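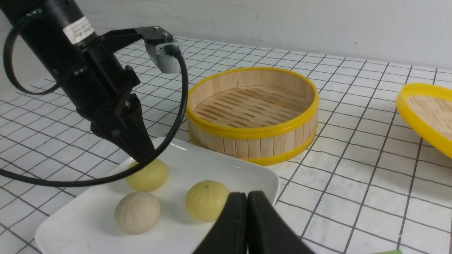 Planning a two-arm bench for kitchen tasks: tips before you order

These notes are for small workshops fitting out one worktop for food handling trials: lifting buns, emptying steamers, moving plates. They assume you have already picked a pair of arms and now have to pay for everything else.

Split the budget first

Put the arms on one line and the rest of the bench on another. The second line is the one that overruns. On our last build the arms came in at the quoted price and the extras reached £1,404 before any food was bought. Brackets, cables, spare fingers, a second power supply and two delivery charges made up most of it. Get the extras quoted on the same day as the arms if the supplier will do it.

Measure the worktop with the arms moving

A footprint drawing gives the base plate and little else. Tape the outline on the counter, then swing each arm through its full reach by hand with the power off. Mark where the elbow goes as well as the fingertips. Two arms working over one plate need room behind them for the bodies to cross, and a wall at the back takes away more of that room than you expect. Allow 100 mm clear between the wall and the nearest part of either arm at its furthest point back.

Cable

Cable to a gripper motor has to be long enough for the worst wrist angle, so it will hang in a loop at every other angle. Order the length for the worst case and fix it at two points along the arm. A loop that passes over the plate will sooner or later lie in the food. Check for it with the wrist at both ends of its travel. Buy one spare of each cable type, and confirm which connector is fitted before you order. Noltus supply theirs with either of two plugs under the same part number, and the difference is only given on the invoice.

Grippers and fingers

Two-finger grippers are adequate for buns, small bowls and steamer rims. Check these before paying:

Opening width, measured at the fingertips. The catalogue figure may be taken further up.
Whether the fingers come off with one tool.
Price of a replacement pair.
Lowest holding force that can be set. Steamed dough marks easily and a pleated top tears before a smooth one does.
Cleaning instructions in writing. If there are none, treat the fingers as unsuitable for anything that will be eaten.

Allow 5 pairs of fingers for the first year. Jae-hoon Wang keeps two pairs for dough only and stores them in a lidded tub, and I would copy that. Black fingers hide grease well, so wipe them by timetable.

Worktop surface

Tile is cheap, wipes down quickly and tolerates heat. Against it, a plate can catch on a grout line when it is pushed, and the repeated grid can confuse a camera that is trying to find an edge. If the bench is already tiled, leave it and budget for a plain mat to go under the plate when needed. Gloss glazes and glossy crockery both throw highlights. Diffuse light from two sides deals with most of it and costs less than changing the plates. Do the lighting after the arms are mounted, as their shadows move everything.

Props and consumables

Bamboo steamers vary between batches even from the same shop. Buy all of them at once, from one box, and measure the rims. Keep some back unused. Ours darkened and went slightly oval after seven weeks of daily steaming, and the rim grasp had to be set again.

For buns, decide early between real and imitation. Real ones dry out under lights and their weight changes over the morning. Imitation ones hold their shape and tell you nothing about how dough gives. We budget for both and use the imitation ones for setting up positions. Include more than one colour and more than one top if the work is supposed to cover a mixed plate.

Mounting and service

Stullach brackets are heavier than they need to be and have not slipped. The Bang ones are lighter, at half the price, and want their screws checked every Wednesday or whichever day you clean down. Photograph the label on each arm before it is mounted, while you can still get at it, and keep the picture with the receipt. Suppliers will ask for the serial number and it will be facing the wall by then.

Ask about service turnaround as well as warranty length. Mutton offered the longer warranty of our two quotes, with roughly a month's wait for repairs. Yi-an Oh worked out the cost of a month with one arm idle and we took the shorter cover.

Order of buying

Arms and mounts, then power and cables, then lighting, then mats and props. Leave fingers until the props are on the bench and have been measured. If your financial year closes in April, place the arm order by January.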